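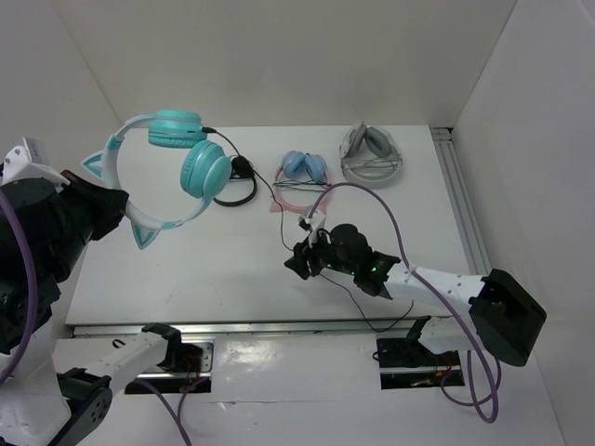

Cat-ear headphones in teal and white, lifted by the headband.

Litholm Saltbush Leaf and Fruit Table
README, version 3, 2015-05-22

What you get

One table of measurements from saltbushes (Atriplex) and a few of their relatives, grown or growing wild on the Litholm block, plus a plant list, a list of abbreviations and a notes file that is longer than it should be. There are 328 rows in the main table. Each row is one shoot. Some plants gave several shoots and some gave one, grudgingly.

The measuring was done over one February by Precious Sibiya and Kianoush Asadi, in the shade where there was shade. Vibeke Thoroddsen did the naming. Where Vibeke and the plant disagreed, the plant was looked at again.

Files

shoots.csv: the main table
plants.csv: one line per plant, 31 lines, with bed or paddock and how it got there
abbrev.txt: short forms used in the other files
notes.txt: everything that would not fit in a column, including remarks on the gate

All four are plain text. The csv files use commas, so there are no commas in the comments column. If a comment reads like a telegram, you know why.

Columns in shoots.csv

plant: matches the plant column in plants.csv
shoot: letter, starting at a for each plant
leaf_len: blade length in millimetres, longest mature leaf on the shoot, stalk not included
leaf_wid: widest point of the same leaf, in millimetres
stalk: leaf stalk in millimetres; zero means stalkless, blank means we forgot
margin: entire, wavy or toothed
scurf: 0 to 3, see below
sex: m, f, both, or blank if not flowering
bract_len: length of the fruiting bracteoles in millimetres, female shoots only
bract_shape: fan, disc, diamond, spongy or other
colour: leaf colour as written down on the day
comments: good luck

About the scurf score

Most saltbushes have a coat of tiny bladder-like hairs that dry down to a grey or silvery scurf. We wanted a number for this and ended up with a thumb. You rub the upper side of the leaf once, firmly, and look at what green shows through. A score of 0 means it was green to start with. A score of 3 means it stayed grey and your thumb went grey too. Precious has a harder thumb than Kianoush. The observer is in the comments column for the first half of the table and can be guessed for the rest.

Please don't average the scurf score and report it to two decimal places. Someone has done this with version 2 and we still think about it.

About the colours

There is no colour chart. We took one out and it blew into the dam. Values are grey, grey-green, silver, blue-grey, green and "elderly". The last appears on a single plant of old man saltbush and has been kept out of respect for both the plant and the recorder.
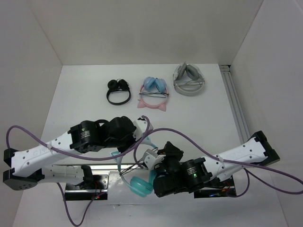 Three pairs in a row at the back and a fourth between the grippers.

How the plants were chosen

They were the ones we could reach. Sixteen of them, written as 16 in plants.csv under the column planted_n, are in the old windbreak rows along the Drimik fence and were put in as tubestock by previous owners, source unknown. The rest came up on their own or were already in the paddock when the fence arrived. The windbreak plants are bigger and leafier, and they get the runoff from the track. Treat any comparison between the two groups as a comparison between plants with a drink and plants without.

Sheep had been through the southern half. Leaves with obvious bites were skipped. Leaves with non-obvious bites are presumably in the table as short leaves.

Names

Names follow the regional flora we had in the ute, which was missing its back cover and part of the index. Two plants in the lower paddock are entered as Atriplex sp. and will stay that way until they fruit. Saltbushes are mostly told apart by the bracteoles around the fruit, and a plant without them is a grey shrub with opinions. Bluebushes (Maireana) got into the table by mistake in version 1 and were kept once we noticed, with the bracteole columns blank. Their fruits have wings instead and we didn't measure those.

Known problems

The stalk column is not reliable on the Ye rows, where a cracked ruler was used. Values under five millimetres should be read as "short".

Sex was scored on the shoot, so a plant can be m on one line and f on the next. Some of these are true. Some are a case of galls being taken for fruit, which Somtochukwu Onuoha found when going back through the pressed material. Those lines now say "gall" in comments and have lost their bract_len.

Lines that say "windy" in comments were measured in wind. We have no correction for this.

Pressed shoots

A duplicate of each shoot was meant to be pressed. Most were. They are in flat boxes in the Zokside shed, in plant order, newspaper still around them. If you want to see one, write first and say which plant. Fruit falls off when the sheets are tipped, so if you find loose bracteoles in the bottom of a box please leave them in that box and not the next one along.

Changes since version 2

Galls marked, as above. Leaf widths for plant L in the windbreak were in centimetres and are now in millimetres, which has made it a much more plausible shrub. Trailing spaces removed from the margin column, so there is no longer a category called "wavy " with its own bar on the chart. Hanyu Tian rewrote abbrev.txt and took out the abbreviations only one of us understood.

Using the table

Use it for what you like. Say where it came from and which version. Corrections are welcome, and so is a decent hand lens, ours is in the dam with the colour chart.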